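Storage-and-Stillage list archive
Thread: Yellow units at Harngate, recoating and refitting
Message 7 in thread
From: Mervyn Yeoman
To: list
Subject: Re: Yellow units at Harngate, recoating and refitting

Shireen Joubert wrote:

> Mervyn, before I order the same units for the Jokville room I need a few
> things settled. Your June note says the panels were "fine apart from the
> feet" and leaves it there. What does that mean for the crossbars? Are
> the uprights load-bearing or are they cladding? Can cartons go on the
> floor under the lowest bar or do they foul it? And do you keep the heavy
> bins on the units at all?
>
> Second, the yellow table. We have an offer of one secondhand from
> Bickerstaff and they describe the finish as "gloss, good." I would like
> to know how it behaves in use, particularly the seam.
>
> Shireen

Taking these in order. All of this refers to the Harngate room as it stands now. The Dolico drawings show an earlier layout and should be disregarded, including the dimensions.

1. Uprights and crossbars

The yellow panels are cladding. The load path is through the black metal. You can take a yellow side off a unit with the shelves loaded and nothing moves, although I would unload the top shelf first as a matter of habit. The panels do contribute some stiffness against racking, enough that a unit with both sides off will sway if you lean on it.

The remark about the feet concerned the bottom corners of the uprights. They stop just above the floor. If a panel is refitted one hole too low it will touch, and after that every mop and every carton pushed past it lifts the coating at the corner. On two of ours the coating had gone back far enough to need filling. Check clearance with a strip of card before the last screws go in. If the card drags, move the panel up.

The folded lip is the other place to look. It bears on the crossbar, yellow on black, and any grit caught between them will mark both. Wipe the bar before you seat the lip.

2. Cartons

Upright cartons go inside the unit, between the side panels, with the handle slot facing out and the label at the bottom. The label position matters to us and may not to you. We pull cartons by the slot, and with the label low a hand does not cover it. Cartons that arrive labeled at the top get relabeled.

Floor cartons are tolerated at Harngate and I would not copy the practice. There is enough height under the lowest bar for a carton to be pushed partly in, and then it gets left at an angle, and then another one goes in behind it. The corner of a carton will also catch the underside of the bar on the way out. If you must use the space, fit a stop at the back so that the front face finishes behind the bar.

3. Bins

Heavy bins do not go on the units. The gray plastic ones with the rolled rim stand on a low wooden platform across from the shelving. The rim is the only sensible grip on them and it flexes when the bin is full, so the less lifting the better. From platform height you can slide one onto a cart without taking the full weight.

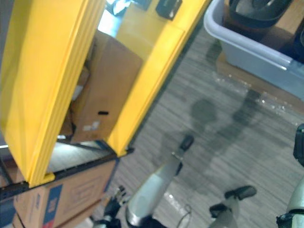
4. Floor

Gray wood-grain vinyl plank by the shelving. It was down before the units came and has taken them well, with one exception. Point loads from the metal feet will dent it over time. Put a spreader under each foot. Hard rubber marks some vinyls permanently, so test a piece under a cabinet or somewhere else out of sight before you commit to a full set. Felt holds grit and I would avoid it.

For cleaning we use warm water with very little detergent. The streak in the pattern hides dust, so go by schedule and not by eye.

5. The table

"Gloss, good" is accurate as far as it goes. Ours is a mustard yellow with a smooth, reflective top. Three points on use.

Glare. Under overhead lighting you get a hard white patch on the surface, and small parts put down in it are difficult to see. We considered moving the table and decided to lay a matte sheet at the working end whenever there are small parts out. Check where your fittings are before you decide which way round the table goes.

Marks. Anything dark and rigid with a rim should be put down flat. Lowered corner first, it will scratch, and on a gloss finish a scratch shows from across the room. Lift panels and trays clear when turning them. Do not pivot them on the surface.

Seam. The joint between the two top panels runs toward the right-hand end on ours, on a diagonal. It is thin and I can feel it with a fingernail but not with a fingertip. Liquid will sit in it. Dry along the seam and not across it, or the cloth pushes water in.

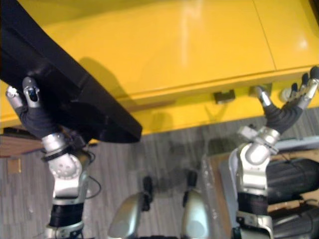 The front edge band is thicker than the top and takes most of the knocks. Ask Bickerstaff whether theirs still has the hardware on that edge. Ours carries a small black fitting and, a short distance to the right of it, a small metal bracket. Both are worth having, and neither is easy to match in a replacement. Put a straightedge along the band as well. If it has bowed, the top has probably been carried by it at some stage, and I would want the fixings underneath inspected before paying.

6. Cost

Recoating the damaged panels, including the filling at the corners, came to 1,376 before delivery. That covered 13 panels. It would have been cheaper to send them in a single batch, which we did not do. The turnaround was nearly 2 weeks per batch, and the second batch came back very slightly lighter in color. If you have units standing side by side, keep panels from the same batch together.

For Jokville I would order the units, take the table if the seam is sound, and buy the foot spreaders at the same time as the units. Send me the room width and the door swing and I can tell you whether the platform will fit opposite.

Mervyn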